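Covering a worktable with brown sheet, second attempt
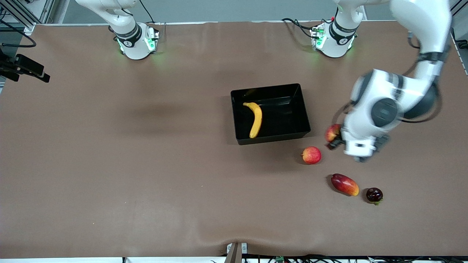

I re-covered the big table in January and promised a few people I would write up the material and the method. The short version is that a matte brown sheet laid loose over the top is good enough for sorting and packing fruit, and that gluing it down is more work than the result justifies. The sheet still has faint creases, and there is a slightly wavy bulge along the front edge near the middle. The black plastic tray sits in the center, clear of that edge, so the bulge hasn't bothered me.

The first attempt was white. White is easy to keep looking clean, but under the overhead light it threw enough glare that I kept misjudging bruises on the paler apples. Brown is better for this. A red apple with yellowish patches reads clearly against it, and shadows are soft enough that I can still see the lower half of the fruit.

Method, for anyone repeating it:

Unroll the sheet the night before and leave it face down. Mine had been on the roll at Drorura since the previous year and needed longer than that. One night took out most of the curl. The creases came from folding it to get it into the car, and they have not relaxed at all.

Cut it oversize by a hand's width on each side. Trim after it has settled. I trimmed too early on the first table and ended up with a strip of bare top along one end.

Work from the back edge forward, smoothing with a dry cloth. Any slack ends up at the front. I went over mine twice and the slack came back in the same place both times, so I suspect the tabletop is not flat there. Veikko Oksanen lent me a straightedge to check and I have not done it yet.

On trays: I use a rectangular one with low sloped walls. High walls are fine for storage but slow down placing, and fruit dropped from wall height bruises. The glossy interior is a drawback. It picks up reflections along the rim, and Perihan Güneş tells me there is a matte version in the Winbridge catalog for a little more money. I will probably order one when the current tray cracks.

Cost for the sheet was 34, with plenty left over for the side bench. The glued covering I priced first came to 200 before adhesive.

Cleaning is a damp cloth on Wednesday evening and a dry one after. No staining so far. The surface does show dust more than the white did, mostly toward the back.

Next is the side bench, using the offcut. I'll carry it home rolled this time.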